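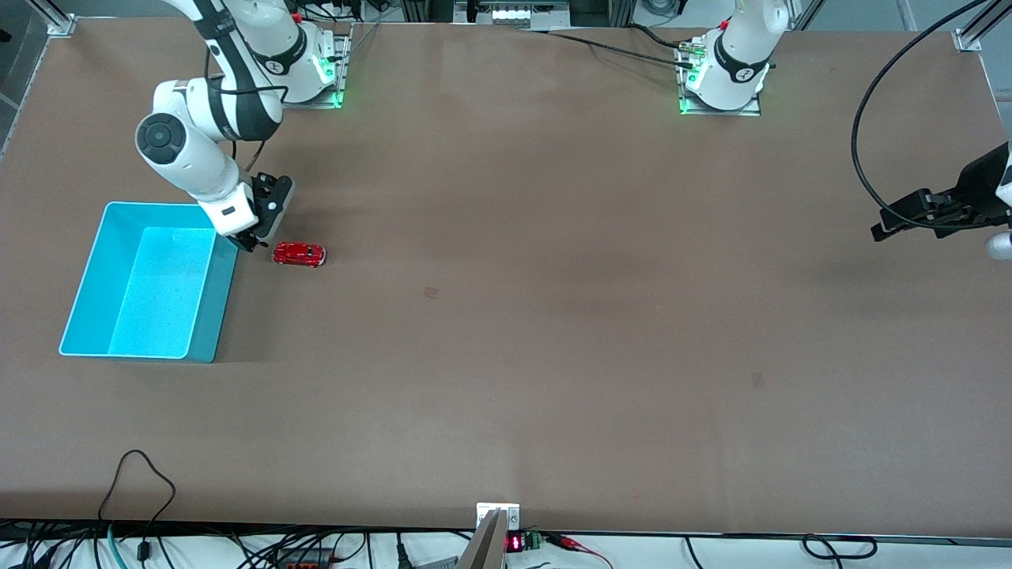
I've been trying to decide for a month whether the Clokix subscription is a good deal, and I keep changing my mind, usually in the car. The pitch is easy to like. You get a pair of arms, a table to bolt them to, and a monthly plan where you send in the chore you want done and Clokix sends back a trained skill for it. Their starter skill is tidy-up, which means toys into a bin, and that's the one I've spent the most time with. A little red toy car next to a turquoise bin doesn't sound like much to ask of two arms, and for 1,400 a month I'd want the bin part handled before lunch on day one!

It wasn't, quite. On our first Wednesday it took most of the morning to get a run I'd show to anyone. After that things got better fast, and by the end of the second week we were at nearly 90 percent on small hard toys. Soft stuff was worse (a knitted rabbit beat it every single time). My coworker Jozef Vanhove, who is far more patient than I am, thinks 90 is wonderful. I think it depends on who has to pick up the rest.

And that's my real gripe with the plan, because the skills are sold one at a time. Cars are in the starter pack. Blocks are in the starter pack. Stuffed animals are an add-on, and so is sorting by color, and so is using the second arm for anything beyond holding still. I asked the Clokix rep about that last one and got a very cheerful answer about "tiers." I paid for two arms! I'd like two arms!

Now, the hardware I have no quarrel with. The arms feel solid, the grippers are simple enough that I changed the fingers myself in 15 minutes with the manual open on my knee, and support picks up the phone. We looked at De Smet too, over in Fluvville, and their kit costs less per month, but you do all the training yourself and their manual reads like a tax form. If you've got someone on staff who loves that kind of thing, go with them and save the money. We're a toy library in Nundport with three part-timers, so that wasn't going to be us.

What I'd love to see is pricing by result. Charge me for toys in the bin. If it gets 80 out of a hundred, bill me for 80, and let Clokix worry about which clever add-on gets the rabbit in there. I floated this to the rep as well and she laughed, nicely, and said she'd pass it along.

So are we keeping it? Through August, yes, mostly because returns come back in heaps over the summer and I'd take slow help over none. I'll probably even cave on the stuffed animal add-on. But I'm not signing the yearly plan until the second arm comes included, and if you're talking to them right now, I'd ask for that in writing before you let them ship you a table.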